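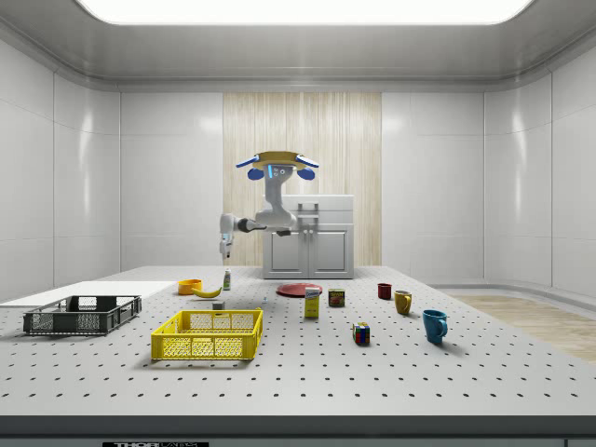
Issue 1909

Registration portal: eligible applicants rejected at district check (Kusstead recruitment rally)

Status: Closed
Priority: High
Component: Online registration, eligibility rules
Reported by: Štěpánka Oravec, rally help desk
Assigned to: Portal support, Halonen

Summary

Applicants from Saken district cannot finish online registration for the September rally at Kusstead. After the address page they get the message "Your home district is not covered by this rally." Saken is on the published list of eligible districts. Applicants from the other districts are not affected as far as we know.

Steps to reproduce

Log in with any account that has a verified phone number.
Choose Apply, then Soldier General Duty, then Kusstead rally.
Enter a date of birth inside the allowed range and upload the school certificate.
On the address page pick Saken from the district menu and press Continue.

Expected: the physical standards page opens.
Found: the message above, and the application goes back to Draft.

Log

8:40 a.m. Help desk: First calls came in when the lines opened. All callers had Saken as home district. We told them to keep the draft and not to start a second application, as the system blocks duplicate certificate numbers.

9:15 a.m. Halonen: Reproduced on the test server with a dummy account. The district menu and the eligibility table are separate lists. Saken is in the menu. Checking the table now.

9:50 a.m. Halonen: Saken is in the table too, but under the old district code. The menu sends the new code, 1859. The table was copied from last year's rally, before the codes were changed. The rule finds no match and rejects.

10:05 a.m. Help desk: Can you switch off the district check until it is fixed? The last day to register is close and people are traveling to cyber cafes to do this.

10:20 a.m. Halonen: Not without written approval from the recruiting office. With the check off, anyone from any district could get an admit card. We would prefer to correct the one row.

11:30 a.m. Halonen: Row corrected on the test server. Saken now goes through to the physical standards page. Tried the neighboring districts as well, no change there. Asking for a slot to put it on the live portal.

1:10 p.m. Help desk: Slot approved for 2 p.m. Please put a notice on the login page.

2:05 p.m. Halonen: Live. Notice was up for 20 minutes and has been removed.

2:30 p.m. Help desk: Two callers tried again. One finished and has a registration number. The other still gets the district message. She is using the Jotiner kiosk at the bus stand, not her own phone.

3:00 p.m. Halonen: The Jotiner kiosks keep their own copy of the eligibility table and refresh it overnight. We have asked Jotiner to force a refresh. Until then applicants should use a phone or a home computer.

4:45 p.m. Halonen: Jotiner reports the refresh is done on all kiosks. Please have the second caller try again.

5:10 p.m. Help desk: She is through. Registration number issued.

Drafts left over

Over 1000 applications were sent back to Draft by this fault. They have not been deleted. They will not submit themselves either, so each applicant has to log in, open the draft, go to the address page and press Continue again. Certificates already uploaded do not need to be uploaded a second time. A text message with these steps has been sent to every verified number on the list.

Questions the desk is getting

Applicants who moved out of Saken but hold a domicile certificate from there should pick Saken. The certificate decides, not the current address.

Applicants who picked a different district to get past the error must correct it before the closing date. Use Edit Application on the dashboard. If the district on the admit card does not match the domicile certificate, the candidate will be turned back at the gate.

Admit cards are not out yet. They will be sent to the registered e-mail after registration closes, and can also be printed from the dashboard.

Follow-up

Halonen to compare every district code in the table with the menu before the next rally is opened. Opened as a separate ticket.
Jotiner to tell us how a forced refresh can be requested outside office hours. Waiting for reply.

Closed by Š. Oravec after the evening check. Reopen this ticket if the district message comes back for Saken. For any other district, file a new one.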